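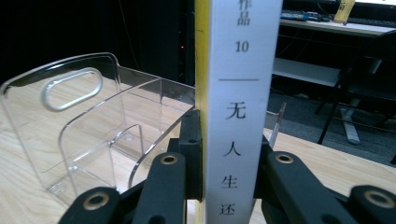 11/7/25
Posted by the author

I have had the Guka handheld gripper kit on the bench since June. The seller is Broltard, who bundle it with a padded case and a year of software updates. I paid full price and have no arrangement with them.

The kit is a parallel linkage gripper you carry and operate by hand, used to record manipulation data without tying up an arm. The lens looks out over the jaws, so the black linkage arms and their brass-colored bushings take up a good part of the lower view at all times. I expected this to bother me more than it did. After two sessions I was using the bushings as a reference for how far the jaws were open.

My test set is mostly thin, flat and clear things, since those are where my older Fuchs unit did badly. Upright cards and strips, a transparent acrylic organizer with a curved divider, loose plastic tabs. The card reading 无人生还 (the Chinese title of And Then There Were None) is number 10 in its series and has become my standard target. It is held with a jaw on either side, and the printed column gives a quick check on focus and on tilt.

I logged 196 grasps over the first round. Of these, 67 were on thin upright pieces, and I rejected 4 of those for slip. The remaining rejects were tracking dropouts, nearly all with the tool held low and the background dark. Adding a second lamp cured most of it. The manual mentions lighting in one line on the last page.

Clear acrylic is still hard. Edges and handle cutouts pick up highlights and are easy enough to find in the footage, but the flat walls mostly show whatever is behind them. I don't hold this against Guka. A different table surface may help, and I have a matte gray mat on order.

Build is good. The linkage has no play I can feel, and the mounting block has stayed square. Two screws worked loose in the second week and have held since I put threadlocker on them. The trigger return spring is too stiff - after 35 minutes my index finger was done for the day. Broltard sent a softer spring when I asked, at no charge, though it took a while to arrive.

Software is the weak part. Export to the Indedier format works, but timestamps are written in local time with no offset, and the batch renamer silently skips files with a space in the name. Both were reported. The first is fixed in the current beta, the second is not.

If you already own the Fuchs and work with boxes and mugs, keep it. For cards and other thin stock the Guka is better, and I've moved my own sessions over to it. Next I want to try the narrow fingertips, which Broltard sells separately and which were out of stock when I last looked.

Contact | Copyright 2025, all rights reserved | Back to top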